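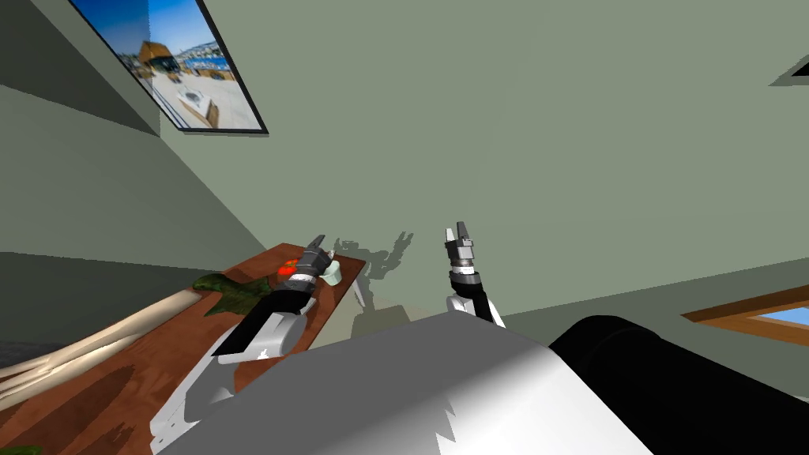 Waterfront picture on a gray-green wall, brown table below left.

I have been checking my own title tags again. I know I said in December that I would stop.

For anyone new, this blog gets most of its visitors from one post, a long and slightly bad-tempered guide to moving a small website from one domain to another without losing everything. I wrote it after moving the Skerisbridge walking club site, and it did well, by which I mean strangers found it and a few of them wrote to tell me I'd spelled "canonical" wrong in a heading. The title was "How to Move a Small Website Without Losing Your Mind or Your Rankings." I was pleased with that title. I may have said it out loud a couple of times.

On Monday I searched for it, as you do when there are dishes in the sink, and the blue link said "Moving a Website - Notes."

I never wrote that. I went through the page source looking for it. The title tag was there in full, mind and rankings and all. The heading on the page matched it. "Moving a Website" did turn up, in one place: the link text in my sidebar, shortened years ago when the old theme couldn't fit more than a few words on a line. "Notes" was the name of the category. The search engine had gone past the thing marked "title," picked up two scraps from the edges of the page and glued them together with a hyphen.

My first reaction was to take this personally. My second was to email Jairo Ccori, who does this for a living and is used to hearing from me when I'm taking something personally. He asked how long the title was. I told him it was a perfectly reasonable length. He asked again.

It's long. On my phone the last bit would have been chopped off anyway, so readers would have been promised a way to avoid losing their mind and then an ellipsis. Jairo's view is that if you leave a search engine short of room, it goes looking for something shorter, and it starts with whatever you called the page when you weren't trying to impress anyone. I don't know if he's right. He says he doesn't always know either, but he charges for it.

So I did what I should have done before complaining and looked at the rest of the site. I picked 16 posts, searched for each one and wrote down what came back. Of those, 8 showed up exactly as I'd titled them. The others had been trimmed or had the blog name stuck on the end, and 2 had been replaced outright. The second was my review of the Honard keyboard, which now goes by "Keyboard." I can't fault its accuracy.

The survivors were all dull. "Fixing Broken Redirects in Bakke" came through untouched. (Bakke is the little publishing tool I run this place on, and if you've never heard of it, you have that in common with its support forum.) The ones that got rewritten were the ones with jokes in them, or a colon followed by a second thought, or both. There's a lesson in that and I'm choosing to be annoyed by it.

I've changed three things. The sidebar link now says what the post says, only shorter. The category has been renamed from "Notes" to "Website Moves," something I'd been meaning to do ever since everything on the blog became a note. And the post itself is now "How to Move a Small Website," with the mind and the rankings relegated to the first paragraph, where you can enjoy them at no extra charge.

Rigoberto Bermúdez, who reads this blog and replies to it by text message, thinks I should have left it all alone. He runs the Flarnport ferry timetable page, which gets 1,000 visits on a good day, and its title has been "Untitled Document" for as long as I've known him. It ranks first. He sent me a screenshot of it, with no comment.

The search result hasn't changed yet. I asked for the page to be crawled again and was told the request had been added to a queue, and I've looked only twice since breakfast. If your own titles have been rewritten into something strange, leave it in the comments, along with what you'd called the page to begin with. I'd especially like to hear from anyone whose replacement was better.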